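Independent Press Readers' Forum
Board: Publishers, Orders and Backlists
Topic: Vestitz reissue of "The Clinent Papers" – missing appendix

vaguiar_moderator wrote:
Members are reminded that this thread concerns the Vestitz paperback edition only. Questions about unshipped orders should be sent to the publisher. Posts that accuse named living persons of crimes will be removed under Rule 6.
Vanderleia Aguiar, Board Moderator

northstacks wrote:
I wish to report that my copy ends at page 274. The table of contents lists an appendix of letters beginning on page 275. The binding is intact and no leaves have been removed. Have other members received the same printing?

C_Ursu wrote:
My copy is the same. I wrote to Vestitz in March and was told that the letters were withdrawn at the request of the rights holder. The contents page was not corrected before printing.
Costel Ursu

tangreader184 wrote:
I do not find that explanation adequate. The letters are the only primary source for the Fundex chapter. A publisher that specializes in suppressed history should not quietly drop the evidence and keep the full price.

C_Ursu wrote:
I would ask the previous member to distinguish between suppression and a permissions dispute. The second is common in small publishing. The author summarizes the letters in chapter 5, with dates.

tangreader184 wrote:
A summary by the author is not a source. I have read chapter 5 twice and it quotes two sentences in total. My objection stands.

northstacks wrote:
The first hardcover edition does contain the appendix. My county library obtained it through interlibrary loan. The letters are less dramatic than the jacket suggests – most concern unpaid invoices – but the Fundex material is there in full.

vaguiar_moderator wrote:
Thank you. The catalog entry for the paperback has been amended to read "without appendix" as of September 21, 2024. Members holding the hardcover are invited to confirm its page count so that the two entries may be kept separate.

C_Ursu wrote:
I will check mine and post the figure here.
Attachment (1):
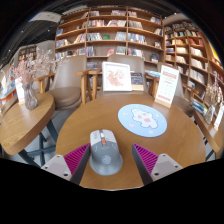
Gray mouse on round wooden table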